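Print this article | E-mail to a friend

Opinion
Rent the shelf robot, but read the terms first
By Lleucu Watkins
10 November 2022

Skullis wants small shops to lease its counter-stocking arm for 28 dollars a day, with setup by Mendes included. I think that is a fair price for the right store. I also think most stores should wait.

The sales pitch is built on hours saved. A clerk at a counter spends a lot of the shift straightening candy and putting back what customers move. An arm can do that slowly all evening and the clerk can run the register. Fine. But the lease runs 40 weeks, and the fee for ending it early is 1036 dollars. A shop that finds out in October that its counter is too crowded for the arm still pays.

My other complaint is the product list. Skullis charges extra to teach the arm any item outside the starter set, and small shops change their stock constantly. The rival kit from Bovex lets the owner add two items a week at no charge, and I would take that over a faster arm.
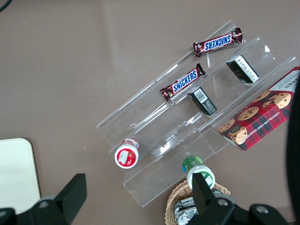 Who should sign up now? Stores with a steady product line and a counter they rarely rearrange.

The rest of us in Iltatton can ask for a shorter lease and see if Skullis budges.

Related items
Self-checkout comes to Iltatton
Bovex cuts its repair fee
Letters: keep the clerks

Search this site Enter keywords Go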